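Skedside Planner, reviewed: a budgeting tool for people about to buy a very expensive pair of hands

Every hospital equipment plan I have ever worked on began life as a spreadsheet called something like "robot_FINAL_2". Skedside would like to put an end to this. Its Planner is a web tool for hospitals that are thinking of buying a surgical robot, or already have one and have just opened the first invoice for instruments. You feed it your procedures, your operating room hours and your supplier quotes, and it hands back a five-year budget with charts in a soothing green.

I ran it on a plan for Ekbridge, a mid-sized hospital with one system in use and a second on the wish list. The job was to work out whether the second one could be kept busy, and what it would eat once it arrived.
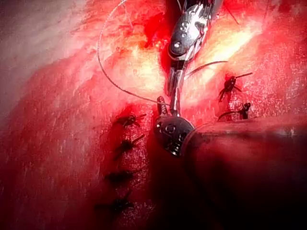 EKBRIDGE, June 15, 2026 – Let me start with the part Skedside gets right, which is the small stuff at the far end of the arms. Anyone can remember to budget for the big machine. It has a purchase order, a floor plan and a man in a suit attached to it. What sinks second-year budgets is the graspers and needle drivers, and the stitching that goes on between them. A row of tied knots means two instruments in use for as long as the row takes, plus suture, plus somebody's salary on either side of the drapes. Skedside builds each procedure up from exactly this level. You list the instruments, say how many uses each is good for, and the tool works out when you will be reordering.

The instrument library has 508 entries. I was prepared to be impressed by this until I searched for "grasper" and got 28 results, several of which were the same grasper with the words in a different order. You can merge duplicates, one pair at a time, with a confirmation box for each. I recommend a large coffee.

Setup took me 9 hours spread over a week. The sales page says an afternoon, and perhaps it is, if your supplier quotes arrive in the format Skedside expects. Mine arrived as scanned PDFs, one of them sideways.

Bianca Văduva, who runs surgical purchasing at Ekbridge, sat with me for the service contract section and found its main flaw in less time than it took me to find the section. The Planner assumes a service contract costs the same every year. "I would like to buy from that company," she said. You can override the figure by hand for each year, and you should, but the override doesn't carry over when you copy a scenario. I learned this in front of the finance director.
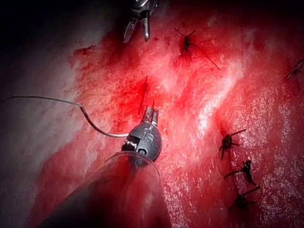

Suturing with two robotic instruments. Skedside files this under "closure," with its own line for time and supplies.

Closure is where the Planner earned back some of my goodwill. Most templates I've used treat an operation as one block of time with a price on it. Skedside lets you split it into stages and put different instruments against each one. When I added ten minutes to the suturing stage, to allow for surgeons still learning, the whole week's schedule shuffled along and the last case of the day quietly fell off the end. An unwelcome sight, but much better seen on a screen in June than in a corridor in August.

The training module is thinner. It will schedule simulator hours, and it will price them, but it treats every surgeon as arriving with the same skill and leaving with the same skill. It has no place at all for the bedside assistant or the scrub nurse, who also need to learn the thing. I added them as "miscellaneous consumables," with apologies to both professions.

For comparison I put the same plan through Ula and Surdu. Ula is prettier and much quicker to set up, and it stops at the purchase price, so what you get is a handsome picture of the easy part. Surdu goes deeper than Skedside on maintenance and sterilization, down to how many trays you need in circulation, but it looks like tax software and exports only to a format of its own devising. If you have a full-time analyst who likes that sort of thing, get Surdu. If you have one tired person with a supplier meeting coming up, get Skedside and set aside the week.

A few smaller complaints. The printed report puts page numbers on top of the footnotes. Currency can't be changed after the first save. The help chat closes for lunch.

And the second robot? The Planner said Ekbridge could fill it four days a week by the third year, provided the sterilizing department gets another washer first. Bianca already had the washer on her list. It is on page one, above the robot.

Score: 8 out of 10 for the instrument and closure costing, a good deal less for the rest of it. I'm renewing for another year, and I've kept the spreadsheet.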